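Went to the open day at Dritholm on Tuesday. The invite said "robots in the home." Mostly I watched plastic wrap get picked up.

The grippers are held by people. A person does the job and the recordings are supposed to teach a machine later. Much later, I'd guess.

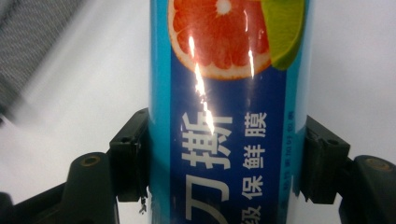

Florin Mihăilă, our guide, said they want 2000 recordings of this one chore. They have 956. I asked what happens with a different brand of wrap. "Good question."

Things I wrote down:

1. Two grippers, one clear box, one roll, one patient person.

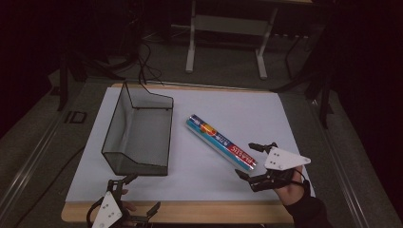 2. No robot doing it alone. I asked twice.

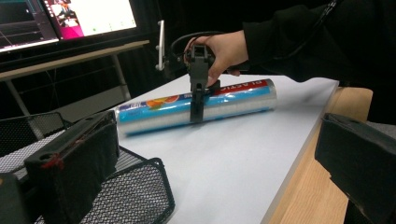 My aunt packed boxes at Partington in 1993 and would like a word about the pace.

Stevley has one in June. I'll probably go, grumbling.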